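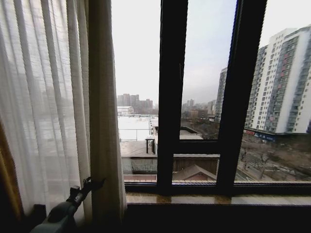
The gripper near the cream curtain, sheer panel alongside. Photo: Trinavus

Lellula 2 is out, and it does curtains now

By Mhairi Lindsay

Quick one before the weekend pile-up. Trinavus has put out version 2 of Lellula, its planner for cloth and other floppy stuff, and the headline item is curtains. Opening them, closing them, getting hold of one layer and leaving the other where it is. Code went up Wednesday morning, docs followed in the afternoon, a fixed set of docs followed in the evening.

Anyone who used the first Lellula will remember it was a towel planner. Towel on a table, camera looking down, find a corner, fold. Good at that. Put the same cloth on a rail in front of a window and it fell over, mostly at the perception end. The old segmenter wanted an opaque thing on a plain background. A sheer curtain with daylight coming through it is neither.

So the segmenter is gone. In its place a two-part job: one network looks for folds (edges that run top to bottom and carry on), the other guesses which layer each fold belongs to. Depth is used where the depth is any good and thrown away where it isn't. Glass, in other words. Stereo depth on a window tends to give you the block of flats over the road, or a hole, or your own arm, and the earlier code believed all three.

"We had grasps planned on the building opposite," says Thulani Cele, who leads perception at Trinavus. "Perfectly good grasps. Nice approach angle. A few hundred metres out of reach."

The fix is dull and works like this. Before any grasp gets scored, the planner fits a plane to the window frame and the sill, and everything past that plane is marked as outside. No grasps, no collision geometry, no contribution to the map. Dark frames are easy. Pale frames against pale sky less so, and the release notes say as much. If the plane fit is poor the robot stops and asks for a second view from the wrist before going on.

The wrist view is the other big change. Lellula 1 planned from the head camera only and then closed its eyes, more or less, for the last stretch. Version 2 keeps planning on the way in. Fold tracking from the wrist camera runs at 30 Hz, and the arm target gets nudged along the curtain as it shifts. If the tracker loses the fold the arm backs off along the path it came in on. It does not guess. Cele was quite firm about this.

Hendrik Joubert wrote most of the new control code and is the man to blame if your arm sulks. The old position controller is still there behind a flag. Default is now a compliant mode with a cap on pull force, set per fabric, and a slower ramp at the start of the pull when the hooks or rings are most likely to stick. When the force climbs and the curtain isn't moving, the planner lets go, shifts its grip up or down, and tries again. Nine attempts, then it gives up and reports a stuck rail.

"It was going to be three," Joubert says. "Then we tried it at my mother in law's."
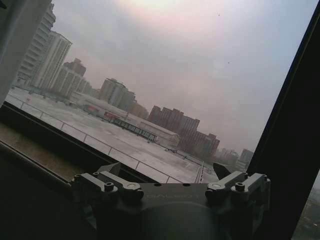 BRODANO, March. Went to see it run. Test room has big windows, dark frames, a flat roof outside with a railing along it and then tower blocks off into the haze. Grim sky. The team likes a grim sky, as it happens, for baseline runs. Flat light, not much glare, exposure stays put. Direct sun is the hard case and there's a separate set of settings for that, marked experimental.

What you watch during a run is mostly a laptop. Head view on one side, wrist view on the other, fold candidates drawn over both as thin lines, and a list of grasps reshuffling itself down the margin. Annatjie Nel, who does the tooling, has rebuilt the viewer from scratch for this release and it's probably the thing most people will notice first. Every rejected grasp now carries its reason in plain words. "Behind glass." "Wrong layer." "Too close to frame." The previous version gave you a number from a table in the back of the manual, and the table was out of date.

You can also scrub back through a run and change one setting, then replan from that point without moving the robot. Nel says this came out of sheer annoyance. Most faults were in the last second before contact and each one meant driving the whole approach again to get there.

Wrist footage is awkward for other reasons. The gripper's own linkages and fingers sit across the bottom of the view, the window can come in at a slant depending on how the wrist is turned, and far-off things like railings look an awful lot like folds if all you care about is long straight edges. Lellula masks the hand using the joint readings, so the mask is only as good as the calibration. That part leans on Karpenko, the calibration package a lot of labs already have installed. Version 2 will check for a Karpenko file at startup and refuse to run the wrist tracker without one. It used to carry on with defaults. There were complaints.

Railings are handled by the window plane again, provided the plane is right. Mullions are the nuisance. A dark upright next to a hanging edge gets read as a shadowed fold now and then, more so at an angle. The current approach is to carry the frame over from the head view into the wrist view and rule it out there. Tainá Tavares, who runs the test programme, would like something better and has a branch going.

Her log for the release stands at 709 runs, across the sheer and the heavier panels, day and evening. The team hasn't published a success rate and wouldn't give one over the table either. Tavares wants the runs relabelled first, as the early ones counted "curtain moved" as a pass and the later ones want the curtain open to a set point and the other layer left alone. Fair enough, though it does mean you're taking the release on trust for now. Relabelled log is promised with the next point release. No date.

Known problems, from the notes and from asking:

Patterned curtains. Stripes above all. Fold finder sees folds everywhere.

Blackout lining stuck to the face fabric. Planner treats it as one layer, then gets surprised.

Rooms after dark with the light on. The window turns into a mirror, the robot sees a second curtain and a second robot. The plane check catches most of it but the wrist tracker can still hop accross to the reflection for a few frames.

Tie-backs. Not supported. It will pull against one until the force cap trips, and then do that eight more times.

Blinds. Also not supported, please stop asking (Nel's words).

Upgrading is a bit of a chore. Config files from the first version won't load, there's a converter, and the converter drops any custom force limits without telling you. Joubert knows. Check yours by hand before you switch an arm on. The towel skills are still in there and should behave as before, though they now go through the new viewer and a couple of the old keyboard shortcuts have moved.

Simulation support is thinner than it was. The old cloth sim was fine for something lying flat and hopeless for something hanging off a rail, so hanging tasks run on recorded data only. Trinavus has put a small set of recordings up with the release, head and wrist streams together with joint states, enough to try the planner without a robot. Outdoor parts of the view are left in. They have to be, says Cele, if you want to test the bit that ignores them.

Licence unchanged. Bug reports go to the Lellula tracker, and Nel asks that people attach the run file and not a phone video of teh screen.

Next on the list is shower curtains, which Tavares mentioned and Joubert then asked her not to have mentioned. Wet cloth needs its own force settings, and tiles give the plane fit trouble. Summer at the earliest.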